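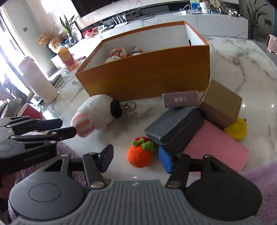

Renato Escobar wants to know why we bother with soft things at all when the boxes already train fine, and whether another 600 box demos wouldn't buy us more.

Fair question, and I finally have something to answer it with! January set, Trollosholm run, both policies trained from the same starting weights:

Boxes only: 3,000 demos
Mixed: 1,314 box demos plus 1,019 soft ones (plush, crochet, anything that gives)

So the mixed set is the smaller one by a good margin, and it still came out ahead on soft pickups. It also held level on boxes, where I was sure we'd lose ground. I reran the evaluation after lunch with a new seed because I didn't believe it. Same ordering!

My guess is grip closing speed. With hard objects people snap the jaws shut, and the policy copies that. Give them a small crocheted ornament with curled leaves on top and they slow down over the last bit of travel (you can see it in the width traces, a lovely long tail). The mixed policy seems to carry that tail over to boxes too.

Not settled: plush with metal key rings attached. The clasp end still confuses the grasp point, and Makhubela's relabeling script drops those episodes without a warning. Fix that before anyone retrains.

Next: same split, Joltach loader, cluttered tabletops only. Renato, your extra 600 can go in as a third arm, I'd love to see it.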